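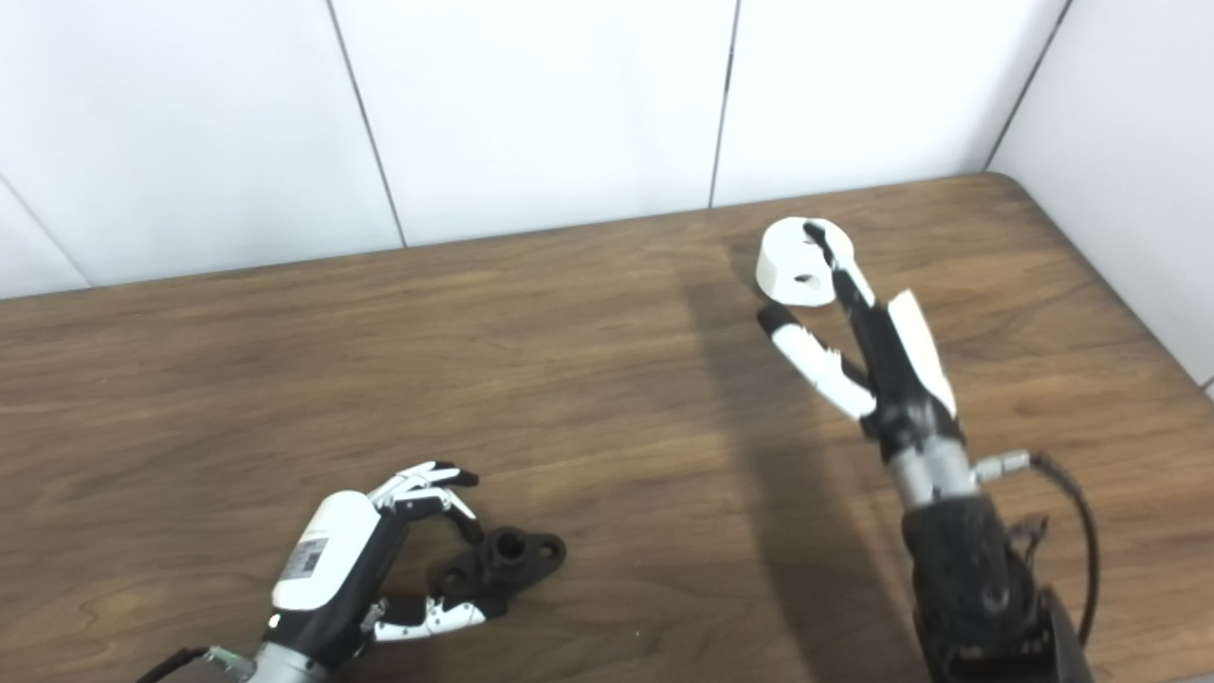 Session 5. Collecting demonstrations for two-hand assembly

Course notes by Mesfin Gidey. Laboratory part with Akua Agyeman. Please read before you come to the Brevard room.

5.1 What we record

In the last session we trained a policy from examples that other people had made. In this session you make the examples. The task is called Rukari in our files. The robot has one black bracket and one white cylinder, and it must bring the two parts together with both hands. One complete attempt, from start position to release, is one episode.

Each episode stores the head camera, the joint positions of both arms and all fingers, and the commands of the operator. The commands and the positions are different signals. When a finger presses on a part, the command continues but the joint stops, and this difference tells the policy something about force. Do not delete one of the two to save disk space. A group did this in March and had to record everything again.

5.2 Roles of the hands

The left hand stays with the bracket. The right hand brings the cylinder. Please keep these roles in all episodes, also if you are left-handed. If half of the class changes the roles, the policy receives two answers for the same question and often it will do something in the middle, with both hands moving a little and no part lifted.

Look at the fingers in the picture. The left hand is open around the bracket and does not close on it firmly. The right hand has the cylinder above the table, with a black fingertip on its top face. A moment like this is valuable for training, because both hands are near the parts but do different work. Please do not hurry through it. Operators who are experienced move fast here, and then only a few time steps remain for the policy to learn from.

5.3 Number of episodes

Each pair of students records 60 episodes. Of these, 16 go to the validation set and are not used in training. Choose the validation episodes before you look at them. The complete class set should reach 200 episodes after we remove the bad ones.

Change the start place of the bracket between episodes, and turn it also. The table must have no tools, cups or papers on it. Shadows of the arms on the wood are normal and you should not try to avoid them. The robot will make the same shadows when it works alone.

5.4 Which episodes to keep

Keep: the operator corrected a small error and continued.
Keep: the cylinder slipped but was taken again without help.
Remove: a person touched a part during the recording.
Remove: one signal is missing, even for a short time.
Mark as "unsure": everything else. Akua will look at these with you.

Corrections are useful. A set with only perfect motions does not show the policy how to come back from a mistake. We will see this in session 6, with the Fiadzo results.

5.5 To hand in

Upload your episodes to the Zerau folder by November 27, 2025. Add one page of text with the names of the operators, the number of removed episodes and the reason for each. If your pair has fewer episodes than required, write it openly. In the previous course one pair handed in 58 and received full points, as their notes were complete.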